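Why Is a Comforter Puffy?

A page about beds, stitches and staying warm

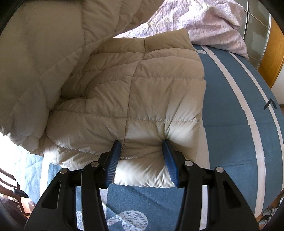
Most of us sleep under something soft every night and never think much about how it works. A blanket is one layer of cloth. A comforter is more like a sandwich. It has a top layer of cloth, a bottom layer of cloth, and a thick filling in the middle. The filling makes it puffy, and the puffiness is what keeps you warm.

What is inside?

Different comforters have different fillings. Some have down, the small fluffy feathers that grow close to the skin of ducks and geese. Some have wool from sheep. Some have cotton. Many have polyester, a kind of plastic that has been made into very thin, springy threads.

All of these fillings have one thing in common. They hold a lot of air. If you squeeze a handful of polyester filling, it gets very small. Let go and it springs back, because air has gone into the spaces between the threads again.

How does it keep you warm?

A comforter does not make any heat. It has no heater in it and no batteries. The heat comes from you. Your body makes heat all day and all night, even when you are asleep.

When you lie in bed, that heat moves out from your skin. If you had no covers, it would drift away into the room. The air trapped inside the comforter slows it down. Heat does not travel easily through air that is standing still. The filling keeps the air still by holding it in thousands of little pockets.

This is also why a bed feels cold when you first get in. Your body has not had time to warm the air around it. Wait a few minutes and it feels much better.

Why are there lines of stitching?

Look closely at a comforter and you will usually find rows of thread going through it. Sewing layers together like this is called quilting. The stitches hold the top cloth, the filling and the bottom cloth in one place.

Without them, the filling would slide around. After a few nights it would all be in lumps at one end, and the other end would be flat and chilly. The stitching divides the comforter into sections, and each section keeps its own share of filling.

Next to the stitches you may find tiny wrinkles called puckers. They form where the thread pulls the cloth in tight. Between the rows, the cloth puffs up again like a small pillow.

Seams and stitches are not quite the same thing. A stitch is one loop of thread. A seam is a line where pieces of cloth are joined, and it is made of many stitches. A large comforter can have more than 900 stitches in it -- often a lot more.

Sheets, covers and cases

The sheet goes underneath you and covers the mattress. It is thin and smooth, and it is easy to wash. Some families use a second sheet on top, between the sleeper and the comforter. Others put the comforter inside a big cloth bag called a duvet cover, which can be taken off and washed by itself.

Sheets get washed more often than comforters. A sheet dries quickly, but a comforter can take hours, and the middle is always the last part to dry.

How to straighten a comforter

A crumpled comforter is hard to fix by pushing on it. Pulling works better. Try it this way:

1. Smooth the sheet first.
2. Find two corners of the comforter, one for each hand.
3. Lift them up and give the comforter a gentle shake. Air goes in and the flat parts puff up.
4. Let it float down onto the bed.
5. Walk around the bed and tug each side until both sides hang down the same amount.
6. Pinch any folds that are left and pull them toward the nearest edge.

On a big bed, this is easier with two people. Stand on opposite sides and shake at the same time.

Something to try

You need two cups with lids, warm water from the tap, and a thick, puffy jacket or small quilt. Ask a grown-up to help with the water.

Fill both cups with the same amount. Put the lids on. Wrap one cup in the jacket and leave the other one on the table. Wait 13 minutes, then take off the lids and dip a clean finger in each cup. Which one is warmer? Try it again with a thin towel in place of the jacket and see what changes.

Words to know

Filling: the soft material inside a comforter
Quilting: sewing through layers to hold them together
Pucker: a small wrinkle in cloth
Insulation: anything that slows down heat as it moves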